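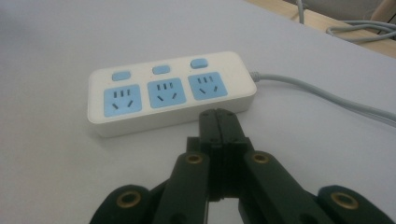
图 4-1 三位独立开关插线板,三个插孔均未接插头

首页 > 支持 > 居家用电手册 > 第四章

第四章 插线板的摆放与首次使用

本章适用于带独立开关的三位插线板。包装上的宣传语请先放到一边,“安全”“智能”“省电”这几个词印上去不花钱,能依据的只有铭牌、说明页和你自己的检查。

4.1 使用前检查

1. 把插线板平放在桌面上,不接墙插,三个插孔全部空着。
2. 翻到底面找铭牌,抄下额定电流和最大功率。铭牌模糊或者根本没有的,退货,不必听客服解释。
3. 从线缆出口处的护套摸起,一直摸到插头。有硬结、压痕、裂口的,不要用胶布缠一缠了事。
4. 逐个按动开关,每个来回几次。手感发黏、按下后不到位的,视为不合格。

注意:外观完好说明不了内部的情况。编写本章时,Tatu Shirima 拆过 Jitach 和 Nadden 两家的样品,外壳都很体面,焊点则有好有坏。普通用户请勿自行拆壳。

4.2 摆放

1. 选干燥、平整、看得见的位置。塞到沙发底下确实整洁,出了问题你也看不见。
2. 线缆自然展开,不要绕成圈,也不要压在桌腿或柜脚下面。
3. 线缆出口处留出余量。把线紧贴外壳折弯,护套再结实也替你扛不了多久。
4. 离水槽、鱼缸和加湿器远一些。至于多远才算远,各家说法不一,本手册按 90 厘米执行。

4.3 接通与分配

1. 三个开关全部拨到关闭位置,再将插头插入墙插。
2. 先接功率最小的电器,例如台灯,打开对应的开关,确认工作正常。
3. 关掉这一路,换下一个插孔重复上一步。三路都要试,别因为第一路正常就默认后两路也正常。
4. 固定每一路的用途,并在开关旁贴标签。很多人觉得多余,直到有一天关错了正在备份的硬盘。
5. 把同时使用的电器功率相加,与铭牌上的最大功率对照。商品页面上的数字与铭牌不一致时,以铭牌为准。

小心:电暖器、电水壶、电饭煲不要同时接在一个插线板上。所谓“大功率专用”的说法,请查看铭牌后再决定信不信。

小心:不要把一个插线板插到另一个插线板上。线不够长,就换一根够长的。

4.4 关于多制式插孔

面板上既有上排的直孔,又有下方的斜孔,插得进去的插头种类较多。插得进去与接触可靠是两回事。

1. 插头应一次插到底,不需要左右摇晃。
2. 插好后轻轻往外拉,应有明显阻力。一碰就松的插孔停止使用。
3. 三脚插头不得掰弯或剪去接地脚。市面上的转换头质量参差,Ternolard 目录里列出的几款,我们没有全部试过,因此不作推荐。

4.5 头两天的观察

1. 首次连续使用的 48 小时内,早晚各摸一次外壳和插头。微温可以接受,烫手则立即断开墙插。
2. 留意塑料焦味和滋滋声,闻到或听到时先断电,再找原因。
3. 观察期内,无人在家时关闭全部开关并拔下墙插插头。

注意:关掉插线板上的开关能否完全断电,取决于内部是单断还是双断。卖家往往说不清楚。需要清洁或移动时,一律以拔下墙插插头为准。

4.6 清洁

拔下插头,用干布擦拭外壳和开关表面。缝隙里的灰可用干毛刷扫出,毛刷不要捅进插孔。网上流传的酒精喷洗法,请不要照做。

本章编写:Arturo Lombardi
修订日期:20/08/2018

分享 4 | 浏览 224

本网站使用 Cookie 以改善浏览体验。继续浏览即表示您同意我们的 Cookie 政策。[接受] [设置]

上一章 | 目录 | 下一章 | 联系我们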